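Two arms, two grippers, one table, one small budget. I've had the Zesside pair with the Kindari grippers for most of a year now, and I keep getting the same emails about it (should we buy one, what did you forget to order, is the cheaper gripper okay), so this is my long answer to all of them at once!

Quick background. We're a small shop that works on people and robots handling stuff together: tables, panels, shelves, anything too wide for one person to carry comfortably. I do the ordering and I run the thing about half the time. Ximena Camacho does the other half and has stronger opinions than I do about cables. I paid full price for everything, and I've never met anybody from Zesside.

If you just want the verdict, buy it if your work really needs two arms. If you only think it might, get one arm first and spend the difference on grippers, pads and a decent table. I'll get into why.

The job we bought it for is shared holding. Person on one side of a table, an arm at each front corner, everybody gripping the same top. Sounds dull, I know, but it's the best test of a two-arm setup I've found, and every weak spot in your shopping list shows up in the first afternoon.

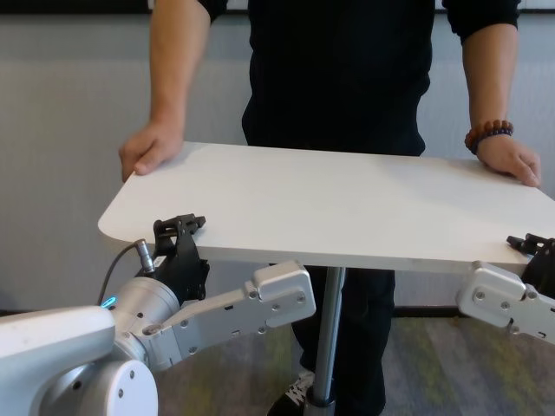

## What you get for the money

The base price covers the arms, a controller, one emergency stop, and the short cables. It does NOT cover grippers. I'm putting that near the top because I missed it on my first quote and had to go back with my hat in my hand. The gripper line on our final order was 3000 dollars for the pair, and that was the middle option. There's a cheaper one from Altska that bolts to the same plate, and I'll come back to it.

Build quality on the arms is lovely. Silvery white joint housings, everything rounded off, and a little blue-cyan light at the wrist. I thought the light was a gimmick when I read the brochure, and now I glance at it all day long. The one thing I'd change is the cable that leaves the connector on top of the wrist. It curves up and away in a big loose arc, and if you route it tight to look neat you'll be sorry the first time that wrist rolls. Leave the loop! Ximena made us buy longer ones and she was right.

Setup took me an afternoon for the first arm and an entire day for the second, mainly thanks to getting the two of them to agree about where the table is. The manual spends 41 pages on a single arm and 2 on using a pair. Two pages! For the configuration they charge the most for! I ended up asking Macario Ponce, who runs a similar pair a few hours from us, and he sent me his notes. Put some hours in your plan for this. Real hours, with a person's name next to them, or it'll come out of somebody's evening.

## The grippers

These are what I like best in the whole package. Parallel fingers, black, boxy pads at the tips, plain silver screws you can reach with an ordinary hex key while the gripper is still on the arm. Swapping a pad takes me less time than finding the key. The fingers open wide enough that a tabletop edge is no trouble, and they take hold of a thin edge without a lot of fiddling.

They're bulky, though. Something with a wide base plate and two linkages needs room, and where I'd pictured a gripper slipping in politely next to someone's hand, the real one wants a good chunk of the corner to itself. When you're laying out your workspace on paper, draw the gripper, the person's forearm and the elbow, and then give all of them extra. I drew dots. My dots got along great. 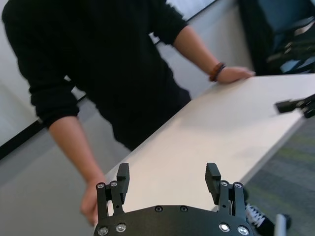
So if your plan has the person and both arms on a small table, measure the table before you order anything. We had to rethink ours twice. A narrow top means the grippers and the hands are competing for the same edges, and you spend your session negotiating over who gets which corner. A wider one gives everybody a place to be, but then you're into reach problems with the shorter Zesside arm (there are two lengths, and the short one is what the website shows you by default). Get the long one. I wish the order page asked what you planned to lift, and it doesn't.

About that Altska gripper. I borrowed one of Macario's for a couple of weeks in March. For picking up boxes it's completely fine, and if boxes are your whole life you should save the money. For holding a smooth, flat surface it let things creep on me, and I'd stop trusting it halfway through. Part of that was surely the pads, which you can replace. Even so, I didn't want to be thinking about creep with a coworker on the other end of the table.

## Stuff I forgot to budget for

Okay, this is the section I'd have liked to read a year ago.

- **Spare pads.** Order them with the grippers. Shipping on a small parts order cost me nearly as much as the parts.
- **A second emergency stop.** One comes in the box. You want one by the operator and one where the person at the table can slap it. Ours came to 222 dollars with the cable, and I'd pay that again before I paid for anything else here.
- **A table you don't love.** Jaws leave marks. We use a plain white top with rounded corners on a single center pole, and a rounded corner is kinder to everybody, hands included.
- **Flooring.** Our room is carpeted, and I'd pick a hard floor if I had the choice. Carpet is quiet and nice to stand on, and it's a pain to get a base level on.
- **Somebody's time.** Already said it, saying it again.

The extended support plan I skipped. It's sold through Borkowska, who also handle the repairs, and from what I can tell you can get the same people on the phone without it, just slower. If your setup has to be running every day of the year, you may feel differently.

## Living with it

Day to day it's a pleasant machine. It starts up without drama, it's quieter than I'd braced for, and the software has that rare quality of putting the button you want on the page you're looking at. The two-arm mode still has rough corners. The arms are fine at holding still together and less graceful at moving together, and when I bump the speed up I can see one of them lag a hair behind the other. Zesside say an update is coming. They said that last time as well, so I wouldn't put it in your plan as a date!

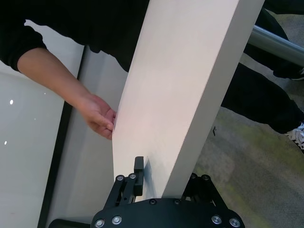
Pad wear is the running cost people ask me about most, and it depends a lot on what you're holding and how. Edge grips chew through pads faster than flat pressing does, by my reckoning, and a smooth matte surface is much easier on them than anything with grain. How you split the work matters too. With a big white board, we like the person's fingertips up the side edge and the gripper pad pressed lower down on the face, so the hand gets the steadying and the machine gets the boring part. If most of your work looks like that, one spare set of pads will keep you going for a good long while. If you're clamping edges all day, buy more than you think you need and keep them in a drawer by the arms.

One more practical thing, clothes. Loose cuffs and linkages don't mix, and I'd love it if everyone pushed their sleeves up before stepping in. It costs nothing. We put it on the sheet by the door, right under the line about the emergency stop. Sneakers are fine in our room; check your own shop's rules if you handle anything heavier than we do.

Storage I'd rate a shrug. The transport case is huge and the foam inside only fits the arms with the grippers off, which means you're unbolting things every time you travel. We travel rarely. If you do demos on the road, ask for the bigger foam and get the answer in writing.
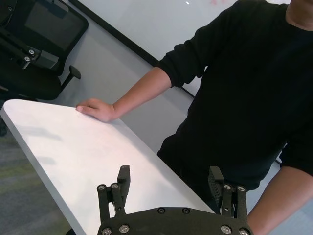

*One of the Kindari grippers, open, at the table with a hand on the rounded corner.*

## Who should buy it

Labs and shops doing shared handling, yes, go ahead, with the long arms and the Kindari grippers. Schools, maybe; the single arm teaches most of the same lessons and leaves you something for repairs. Anyone who wants it for sorting parts into bins should look at something smaller and cheaper, and spend what's left on lighting.

If you're writing the request right now, put the grippers, the extra stop, the long cables and the pads on the same sheet as the arms. I sent mine in as four separate requests over one winter, and each one got harder to explain than the last. One sheet, one signature, done.

Would I buy it again? Yep. Four stars out of five, with the missing star for those two pages in the manual. I've still got Macario's notes, so leave a comment if you want them and I'll ask him if I can pass them along.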